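Speaker notes, robotics club evening, Bakamgate Community College
27 Jan 2026

(Wait for the lights. Water is on the left side of the podium, don't knock it over like in rehearsal.)

Hi everybody, thanks for coming out in the cold! I help run the student robotics club here, and tonight I want to tell you what we've been up to since the fall. It's a simulation project, so if you came hoping a robot would roll down the aisle, sorry, that's the February open house.

Quick hands up: who has written any code at all? (Pause. If it's most of the room, skip the next bit.)

OK so a simulator is basically a video game with very picky physics. You put a robot in it, you put some objects in it, and you let your program try to do something useful. Our something useful is picking things up. We call the project Gajewski, which was the name of the street where we had our first pizza meeting, and it stuck before we could think of anything better.

Our task sounds so easy. Close a two-finger gripper on a wooden rod, lift it, put it down somewhere else. My little cousin can do that. We figured two weeks. It ate the whole semester!

(Slow down here. I always rush this part.)

The view we work from is the one looking out past the fingers, so the program sees what the gripper sees. That's great for lining things up and pretty awful for judging distance. A rod that's right between the fingers on screen can still be too far away to grab. Half our early tries closed on air, and we had a good long argument about whether the code was wrong or we were.
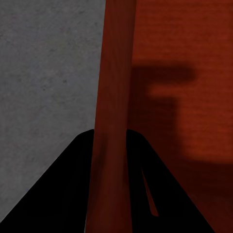

Then there's color. Our rods are reddish brown, and we'd gone and used reddish wood for other stuff too, so the program had a rough time telling where one thing stopped and the next started. Shadows made it worse. A dark patch right next to a rod looks a lot like more rod if you've only been trained for an afternoon. We started changing the lighting on every run, moving it a little each time, and that helped more than any of the clever stuff we tried.

Numbers, for the people who like numbers. We logged 1258 tries in total. In the first batch of 100 we got 38 good lifts, and I was thrilled, I bought donuts. We did 200 in the last batch before break, and that's the chart on the next slide. (Click. Let them look. Don't read it out.)

The biggest fix was boring. We made the gripper stop and take a second look just before closing. That's it. Somebody on the team had suggested it in week three and the rest of us said it would be too slow.

Stuff I'd tell another club starting out: save your settings with every run, name your files like a grown-up, and get one task working before you add a second. We added stacking way too early and lost most of a month to it.

Thanks to Andmont for the computer time and to Semico for the two loaner desktops. (Both have people here, wave at the back row.)

Next up is trying the same program on a real arm. I'm excited and also kind of scared.

Questions? (If it goes quiet, ask who wants to drive the demo.)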